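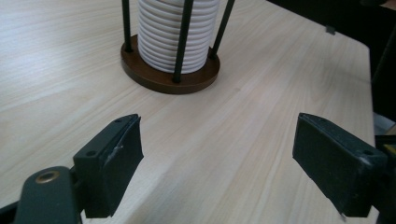
Soporte cilíndrico con base redonda de madera.

Octubre. Redacción de manuales Mema

4. Montaje del saco de boxeo Trotska

1. Cuelgue el saco con las 4 cadenas. Con 2 también cuelga, durante un rato.
2. Rellénelo hasta los 20 kg. El relleno se asienta; su entusiasmo también.
3. Apriete el mosquetón a mano.

PRECAUCIÓN: no golpee sin vendas. El saco no se cansa.
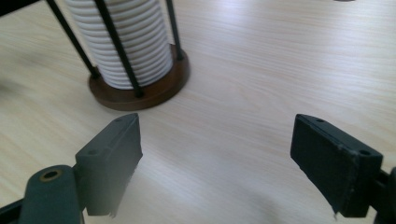 Según un cliente de Wundcombe, el mosquetón chirría a partir del tercer asalto y conviene engrasarlo antes de colgar nada.

Nota: use grasa sin disolventes.

Relacionados:
Guantes Mühlbauer: tallas
Pera de velocidad: ajuste
Repuestos Trotska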